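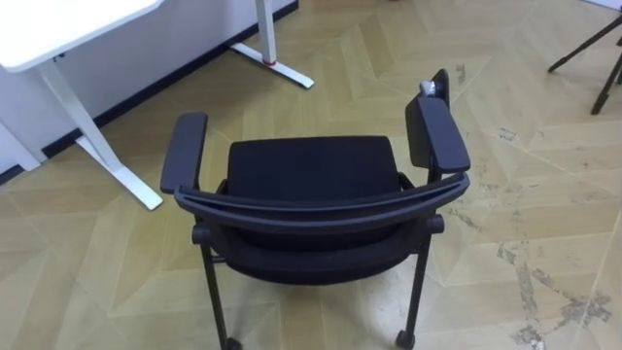
A desk that is used by one person three days a week is paid for on all five, one reply to the Dellorport office survey pointed out, and the same reply went on to ask why the cost of the empty days never appeared in any budget. The question is often taken as the starting point for accounts of desk sharing.

Desk sharing is the practice of assigning fewer workplaces than there are employees, so that desks and chairs are used by different people at different times. It is found mainly in offices, but also in libraries, colleges, call centers, and public agencies. The term covers several arrangements. In hot desking, places are taken on arrival without booking. In desk hoteling, a place is reserved in advance, usually by the day or half day. In shift sharing, the oldest form, two or more workers use the same desk at fixed hours.

Background

Shift sharing was common in telephone exchanges and newsrooms well before it had a name. The wider use of the practice followed the spread of portable computers, which removed the main reason for tying an employee to one place. Rising rents in city centers also played a part.

The Wingate building in Dellorport is frequently cited in local planning papers. It was fitted out with 178 desks on 14 floors, none of them assigned, and staff were given lockers on the floor where their department met. Occupancy on most days stayed below 80 percent. The exception was February, when the annual accounts were prepared and several departments asked for fixed places.

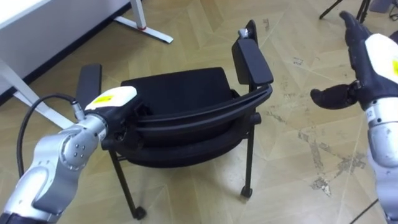
Departments that received fixed places during this period were expected to give them up at the end of the month. Some did not, and the rule was later rewritten so that any reservation longer than 2 weeks had to be approved by the floor manager. Similar limits are now found in many written policies.

Booking

Where places are reserved, the booking may be kept on paper, on a shared calendar, or in dedicated software. Trokusard, a booking system used in Dellorport, releases a desk if the person has not checked in by mid-morning. Early versions released it without notice - a feature that drew complaints from staff with long commutes - and a warning message was added.
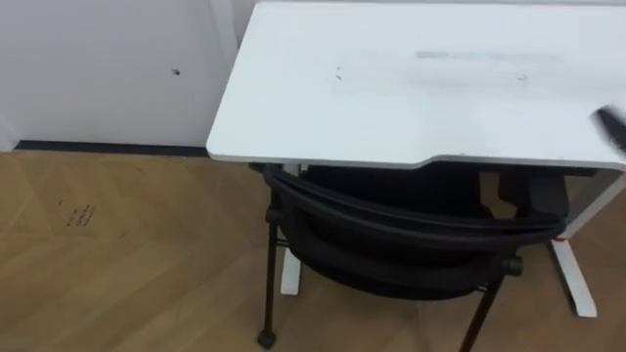

Furniture and Equipment

Shared places are generally furnished alike, so that no desk is preferred over another. Chairs with adjustable seat height and armrests are usual at desks intended for full-day use. Simpler chairs are common in meeting areas. Screens, power outlets, and docking stations are fixed, while keyboards and headsets are often issued to individuals.

Most policies require the desk to be cleared at the end of the day. The furniture supplier Tedesco publishes a short guide to cleaning and seat adjustment for shared offices, and it has been copied into a number of staff handbooks.

Criticism

Objections to desk sharing concern lost time, noise, and the weakening of teams. Employees who need special seating may find the practice hard to use, and many offices exempt them from it. Savings in floor space can also be smaller than planned, as meeting rooms and quiet rooms tend to be added later.

Last revised: Apr 11, 2019
Reading time: 3 minutes
Print this article | E-mail this article

Related articles
Open-plan office
Clean desk policy
Office chair
Telecommuting
Shift work
Floor space planning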